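Week three at the Ginddale robotics club

September 23, 2018

I said I would write something every week this term and I have already missed one, so this post covers two sessions.

The club has moved on from line followers. Last year we all built the same little two-wheeled car and raced it round a loop of black tape, and by the spring most of us could do it with our eyes shut. This year the project is to teach an arm to tidy a desk. The arm is called Tralska, after nothing in particular. It lives at the college and we are allowed to use it on Thursday evenings and some Sundays, when the engineering corridor is open.

We are not programming each movement by hand. A person does the job first, using a pair of hand-held grippers, and the recordings are used to train the arm. Each gripper has a cube on it with square black-and-white markers on the faces. The software finds the markers in the video and works out where the gripper was and which way it was pointing. A head camera records the rest of the view. If the recordings are good, the arm should end up copying the movement. If they are bad, it will copy that too.

Most of the first session went on the cubes. We print the markers on ordinary paper and glue them on, and the first set had gone slightly wavy by the time the glue dried. The software could find them from the front but lost them at an angle. We printed a second set at 100 per cent scale (the first had been shrunk by the printer to fit the page, which explained a lot) and stuck them down with double-sided tape. Those have held.

The jaws have been less trouble. They are grey with black tips, long and fairly pointed, and they close when you squeeze. It takes a while to stop wanting to use your fingers. My first try at picking up a pen took eleven goes. I have written that down because I would like to compare it with December.

The second session was the first one where we did any proper recording. The desk we use is in the corner by the glass partition. It is a plain white one with a lamp and a small vase of flowers at the back and a dark grey open box with two round holes in it. The plan is that loose things go in the box, and the lamp and the flowers stay where they are. Somebody asked why we don't take the flowers away to make it easier. We talked about it for a bit and decided to leave them, as a real desk has things on it that you have to reach round.

I did my turn sitting down, a bit back from the desk, with both grippers held up in front of me. You start each recording like that, with the two sets of jaws pointing in towards each other, and hold still so the camera gets a clear look at both cubes.

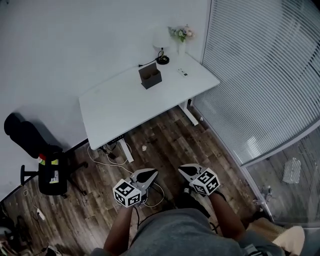 5 min read

The holding still matters more than I thought it would. On my first few I started moving too early and the software had nothing to work from, so those had to be thrown out. We now count to three under our breath. It feels silly but we lose fewer recordings.

A few other things I noted down, mostly for the people who missed the session:

The wide lens bends everything near the sides. The blinds come out as curves, and so do the floorboards. There is a calibration step that is supposed to deal with this. Do it before you start and again if anybody knocks the camera.

Light is a problem. The pictures come out rather grey and dim in that corner, and the markers are harder to find when your arm puts them in shadow. We are going to try bringing in another lamp.

Keep the cord from the left gripper clear of your knees. I caught mine twice.

Check the disk before you begin. We filled it halfway through the evening and had to stop and copy everything off – that was twenty minutes gone.

By the end we had 100 recordings, and after going through them we kept rather fewer than I had hoped. The target for the project is 2000 before the end of term. I did the sums on the bus home and it means every one of us has to do a good deal more than we managed this week. I think we will get quicker. The first hour was mostly setting up, and next time the files and folders will already be there.

There is also the Dekadgate competition to think about. It has a section for student teams working on household tasks, and the entry form wants a short written plan and a video of the robot doing something, even if it does it badly. We have not yet shown the arm anything. The first training run will be on the recordings we have now, and I don't expect much of it. The older students tried a similar thing with the Dhanial kit two years ago and their arm spent a month pushing a cup off the table. They were quite fond of it by the end.

My own job until next Thursday is to write the script that sorts good recordings from bad ones, so that we don't have to watch them all. I have started with the easy check, which is to throw out anything where either cube goes missing for too long. I have not decided how long is too long. At the moment it is set to nine frames, and it is rejecting a lot that look fine to me, so that will probably change.

Next session starts at the usual time. Bring a memory stick if you have one, and if you borrowed the small screwdrivers, please bring those back as well.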